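Fludari Camp Blanket, Wool Mix

Item 479
In stock, leaves our store in Chala within 7 working days

The Fludari is a blanket made after the pattern of the old army issue blankets, the kind that many families still keep in the car or at the foot of a bed. We sell it to campers, to reenactment groups and to people who collect field equipment and want one piece which they can use without fear of damage.

The cloth is 700 grams per square meter, wool with a part of recycled fiber. It is heavy. When you carry it on the back for a full day you will notice it, so for long walks we recommend the lighter Gurkomberg model. For a cot, a truck or a cold barracks room the Fludari is the right one.

Details
Length: 200 cm
Edges: stitched with thick thread, no ribbon
Color: gray-brown, may differ a little from one batch to the next
Marking: one woven label in the corner, easy to remove
Smell: new wool, goes away after some nights in open air

Is it an original?
No. It is new production, woven for us at Poltlow. We do not put old dates or unit stamps on it, and we ask sellers who buy from us not to do this also. Mimoza Hoxha, who answers our mail, can tell you which details are different from the issue blankets of the past — the thread of the edge is the main one.

Care
Wash by hand in cool water with wool soap. Do not wring. Press the water out and dry it flat, away from the stove. Moths like this blanket as much as we do, so please store it in a closed bag.

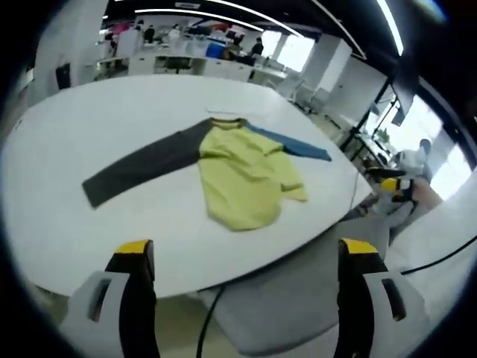

Long-sleeved shirt with raglan sleeves, laid flat on a table.

From customers
"I slept under it in August in the mountains and was warm until morning. A bit rough on the neck." — Ynyr Kneath
"Good weight, honest cloth. The label came off in one minute." — Beca Howells

Returns are accepted if the blanket was not washed. Groups who need more than a few pieces should write to us before ordering, so that all come from the same batch.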